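Two weeks with the handheld grippers

I promised Maeve Hayes that I would write down my impressions before I forget them, so this post is more for her than for the general reader. But perhaps it is useful also to other people who must choose between two kinds of jaw and have a small budget.

The task is folding clothes on a bed. I chose it because cloth is the thing on which all my earlier grippers failed, and because a soft surface under the cloth makes everything more difficult than a table does.
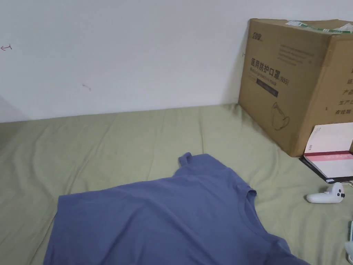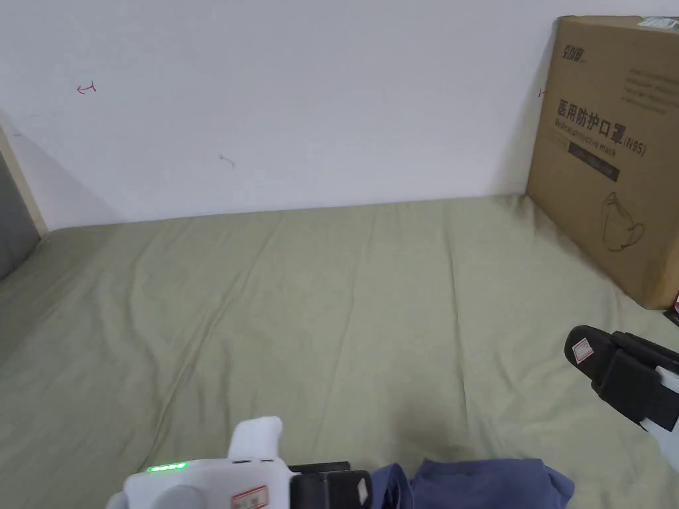 Why not simply use a suction gripper for clothes?

Most fabric lets the air pass through it, so the cup cannot hold its vacuum. With a strong pump it is possible to lift a thin shirt, but the cup often takes the sheet under it as well, and the pump is loud. For a T-shirt, two fingers that pinch are still the simpler choice.

So, pinching. I compared two sets of finger pads, which I will call the hard pads and the soft pads, because the seller (a small shop named Venura) gives them only long part numbers. Both sets fit the same handheld body, and changing them takes me 7 minutes if I do not lose a screw.

The hard pads are precise. When I come down on a hem at a low angle they take one layer of cotton and leave the second one where it is. On the collar they are less good. The rib is thicker, the pad slides over it, and I must close a second time. I also noticed that I press too much into the mattress with them. My hand does not feel the contact early enough, and the sheet comes up together with the shirt.

The soft pads forgive much more. I can arrive a little crooked and they still hold. The price for this is that they like to take two layers. For the first fold it does not matter, but when the sleeve must go back over the body it is very annoying, and I lost many attempts in this way.

I made 163 attempts in total with the same fold, which is sleeve in, sleeve in, then bottom to top. Of those, 89 were with the hard pads and the others with the soft ones. I will not publish a success rate, for the reason that I became better during the test and the soft pads came second, so they had the more skilled operator. Sheldon Ouellet told me I should have changed the pads every 30 attempts. He is right, and I will do so in March when I repeat it.

A word about the view. A camera at the head sees the whole bed, and this is good for planning where the next fold will be. For the moment of the grasp it is less helpful, as the jaws cover exactly the piece of fabric that is interesting. Tyson Perron has a second camera at the wrist of his setup and he says he could not go back. I have ordered a mount to try this, but it has not arrived yet.

For the present I keep the soft pads for the big folds and go back to the hard ones for sleeves. If somebody has tried one hard and one soft pad on the same gripper, please write to me in the comments. I would like to know if the shirt turns between them when it is lifted.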